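Bernness Cord Mailer
Plain brown corrugated cardboard, fold-back lid, hole punched in the flap. Ships flat. Sold in packs of 4, grey tape not included. 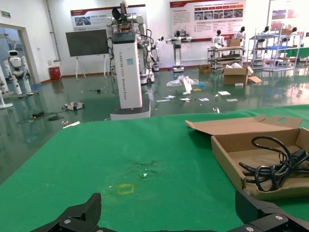
Nga Bùi wrote that hers hold spare monitor cords and she'd like a deeper tray.

The tray is shallow with low walls. Coil cords before packing and keep plugs off the front wall, as the rim can fray. 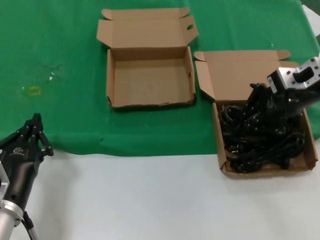

Bernness mailers, empty and filled with black cables

For one cord, lay it in loops across the bottom. Full trays should be sorted before the lid is closed.
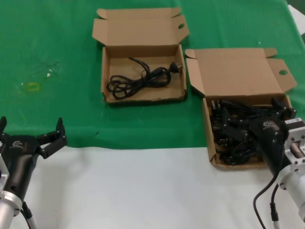
Cartons of 112 are available to order from Cloleck.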